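Gedel planner FAQ, last updated Tue 18 March

Do I need the wrist stream?
Yes for fine approach. Planner drops to joint-only without it and gets slow.

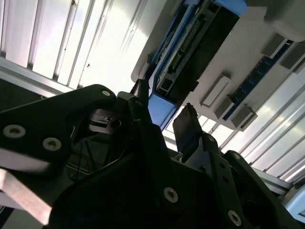

Wrist view, fingers and overhead panel.

Why does it refuse a grasp near the case wall?
Clearance check. Default margin is in the config, lower it a bit at a time. Dont set it to zero.

Which camera for the drive and tray poses?
Fixed one. Wrist only refines. Redo the extrinsics if you bump the mount.

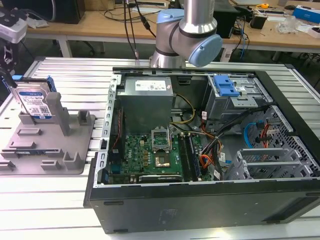 Casado wrote in that cables break the collision map on their end, and that masking them by hand took 64 tries before a plan went thru. Fair. Soft-object layer is coming in May.

Replans keep looping?
Cap is 133. Raise it or fix your start pose, usualy the pose.

Logs?
Samholm folder, newest on top.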